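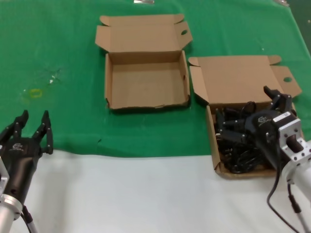 Windwood storage mod promises a fix in April, again
Monday, by the Geveck news desk

The team behind Windwood, the storage and sorting mod that a lot of survival servers lean on, says a new build will land in April and will finally stop items from vanishing when a sorter sits on a chunk border. Players have been hearing some version of this for two releases now.

The short changelog posted over the weekend lists the border bug as "resolved in testing." It doesn't say what kind of testing, or on how big a world. The last build carried the same words next to the same bug, and within a day the tracker had filled up with people who had lost whole stacks of ingots.

Also on the list is a higher limit on linked chests, up from 50 to 200 per network. That sounds great for anyone with a big base. 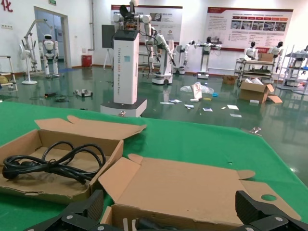
It would sound better if the current limit worked. Server owners on our forum report stutter once a network passes 30 chests, and the changelog has no line on speed at all. Asked about that, the team said performance was "on the radar."

Mirnow, the public server that has run Windwood since its early builds, isn't waiting. Its admins turned sorters off last month and say they will stay off until the new build has gone through a full reset cycle without a lost item. Players there can still use plain chests and hoppers.

The other open question is old worlds. Windwood 2 changed how networks are saved, and the converter that came with it skipped any chest that had been renamed. A new converter is supposed to ship with the April build, but no download has been offered to pack makers so far. Dương, the add-on that puts labels on Windwood chests, will need its own update, and its page still says the old version is the only one supported.

If you run the mod on a world you care about, make a backup before you touch anything. Keep the old jar too.

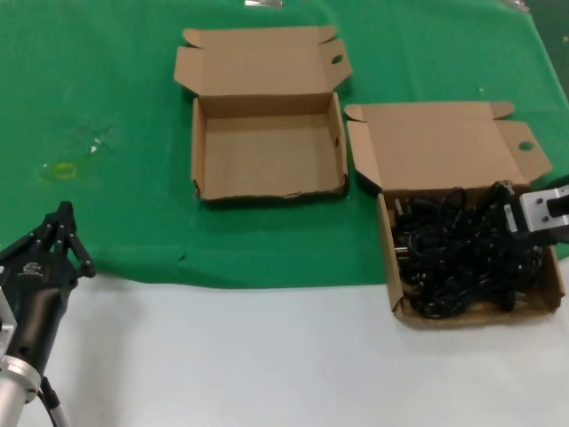 Recent items
- Mirnow map reset: what carries over
- Dương label add-on drops support for older loaders
- Hopper timing changes break popular farm designs
- Geveck mod list: what we removed this month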